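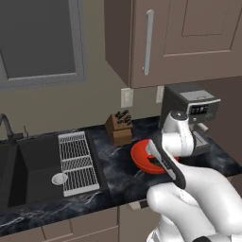

Aarti Chaturvedi wrote on 05/06/2018:
> I read the Stumura write-up twice and I still don't see why mixing in
> failed grasps should help. We tried the same thing in March with our
> drawer task and the policy just learned to hesitate. Are you sure the
> gain isn't coming from the extra data alone? And was the Elville
> kitchen part of training, or held out?

Hi Aarti, hi all,

Great questions, and the first one kept me up for a while too!

Elville was held out completely. Same arm and same gripper, but the counter layout, the cabinets and the textures were never seen in training. The bowl task is the one I'd look at first. The gripper has to come in over the rim at an angle and get to a small object at the bottom, and the finger hides part of the bowl from the camera right when you need to see it. That's where the old policy fell apart – it would close early, again and again, a little too high.

On the extra data: we checked. The baseline got 1,538 successful runs. The mixed set got the same total, with 400 of the good runs taken out and 400 failures put in, so the size is matched. The mixed policy still won by a clear margin on the bowl, and by a small one on the sink tasks (small enough that I wouldn't bet lunch on it).

Now the hesitating. We saw exactly that in our first version! What fixed it for us was where the failure label goes. If you mark the whole run as bad, the policy gets nervous about the approach, and the approach was usually fine. We mark only the last 40 steps before the gripper closes. Grewal's first labeling script marked everything from the reset onward, and those runs looked a lot like what you describe from your drawer task. Could you check how yours are marked?

One thing I can't explain yet is the random seed. Seed 663 does much worse than the others on the bowl and just fine everywhere else. I've left it in the averages. If anybody wants to dig into that one I'd be thrilled to have company.

All of this is in simulation, so please read it that way. Rerko is next, with a new counter layout and deeper bowls, and after that we'll start on the real arm. The labeling script is in the usual folder, under tools. The comments are thin, sorry, so write me if the step counter confuses you.

Aarti, if you can send even a few of your drawer runs I'll relabel them this week and train on them overnight.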